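Bench notebook, binding and paper store
October, entry 11

Started on the reference shelf. The books have been in the Helberg crates since the move and two of the crates sat against the outside wall, so everything goes through the same routine before shelving: brush, check hinges, check square, note, weigh, stack.

Table wiped down first with a barely damp cloth, then a dry one. White surface shows grit well, which is why I use it for this and not the bench. Left it until the sheen had gone.

Large volumes first. Measurements in the Tratcombe ledger under 1352 onwards. General notes:

Joints on the cloth bindings are sound. Two have slight lift at the tail of the spine. PVA mix is too stiff for that, will make up paste instead.

Page blocks have kept square except on the ones packed spine up. Those have dropped at the fore edge and need a few weeks flat under weight. Do not stand them up yet, even if the shelf looks half empty.

Brushing: head first, then fore edge, then tail, always away from the spine. Keep the block pinched shut. On anything with thumb cuts or marks on the edge use the soft brush only, the stiff one catches.

Leather and leather-look covers are to be kept off the cloth ones if there is any tack at all. I test with a strip of silicone paper under a 123 g weight for an hour. If the paper drags when pulled, the book goes in the side tray with tissue round it. Covers that pass can be stacked in the ordinary way, larger underneath, no more than four high.

Tried the Teixeira eraser powder on a scrap board. Lifts surface dirt well but leaves a pale bloom on black, and it took three passes to clear. Not using it on dark covers. Fine on buff and grey.

Stalteo order 3964 came short: no blotter, wrong width of linen tape. Tape is usable for the box lids. Blotter still needed before the paste repairs, so those wait.

15:40, stopped brushing, light going on the window side. Black hardcover with the edge marks done, and the red-brown one that goes with it. 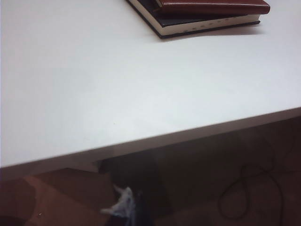
Next session: side tray first, then the second crate. Paste to be made fresh on the day – half the usual quantity, the last batch was mostly thrown out. Check whether the shelf brackets will take the large volumes flat, and find the other bone folder.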